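The Bathroom Shift

On a Monday morning in July I went to work with a housekeeping crew and came home with sore wrists, which I was not expecting. I've written about factories and warehouses for years. I thought I knew what automation at work looked like: a big yellow arm behind a fence, a guy with a clipboard, some grumbling in the break room. Cleaning bathrooms wasn't on my list at all.

The company is called Wurkinside, and it cleans short-stay apartments and small hotels. It has 26 people on the crew I followed, and for most of its life it had no machines fancier than a floor polisher. Then last year the owners signed up with a small robotics outfit named Skala, and now part of the crew spends part of its week teaching. They don't teach in a classroom. They pick up a pair of hand-held grippers, strap on the gear and do chores with them, over and over, so that a robot can learn the motions from the recordings.

Ulises Cáceres has been cleaning for a living since he was nineteen, and he's one of the crew's most practiced recorders. He let me pester him all morning. I asked him what was hardest and he didn't even have to think about it. Small bathrooms! Your elbows have nowhere to go, the cable catches on things, and your hands, which have known how to do this for years, suddenly aren't the ones doing it.

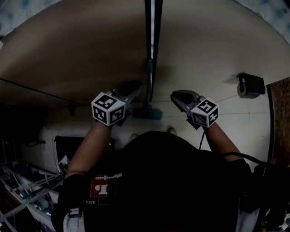
The grippers are heavier than they look after ten minutes or so. Ulises told me his first week was miserable – he kept reaching with his fingers, as if they were still out there at the end of the tool. By the third week he'd stopped noticing. He has logged 407 takes since then, and he knows the number because the crew gets a bonus at 500 (he plans to spend it on a transmission, if you're wondering).

What surprised me was how much they argue about technique. Do you move the bottle first and wipe after, or slide it along as you go? Everybody on that crew has an opinion, and before Skala came along I don't think anyone had ever asked for it. One woman told me she'd been folding the end of the toilet paper the same way since the nineties and now there were three engineers who wanted to know why. She found this hilarious. She also asked them for a raise, and she got one.

The pay is a real part of the story. A recording hour is worth more than a cleaning hour, and recording hours are shared out by sign-up sheet, so there's some elbowing. The people with bad knees want them most. The fastest cleaners tend not to bother, as they like to get their rooms done and go home. A few people won't sign up at all, and I get that too. One man who has been there forever said he wasn't going to train his own replacement, thank you, and went off to do the windows.

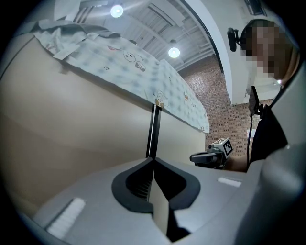

I asked the people at Skala the replacement question as plainly as I could, and the answer was a bit mushy. They say the robot is for the jobs people hate, and that it's years away from doing a whole room by itself. Maybe so. I did notice how fussy the tool is up close, with those two thin, flat fingers meeting over their rubber mount, and I tried to picture them dealing with wet hair in a drain. I tried the grippers myself on a washcloth. It took me four tries to fold it once, and what I ended up with looked like a dropped taco.

The crew's contract says no one can be let go on account of the recordings for two years, and that part came from the cleaners, who had help from a labor lawyer named Šimkus. It also says faces get blurred and that anyone can have a take deleted the same day, no questions. Ulises has used that once, after he sang through an entire bathtub.

So what has changed? The schedule, mostly, and the talk at lunch. People who used to compare guests now compare grips. Ulises says he's started to see his own work differently, all the little moves he never knew he was making, and that some evenings he's proud of it and other evenings he wonders who'll own it in ten years. He said that while coiling up his cable, and then he went to find a mop, as there were still two apartments left to do by three o'clock.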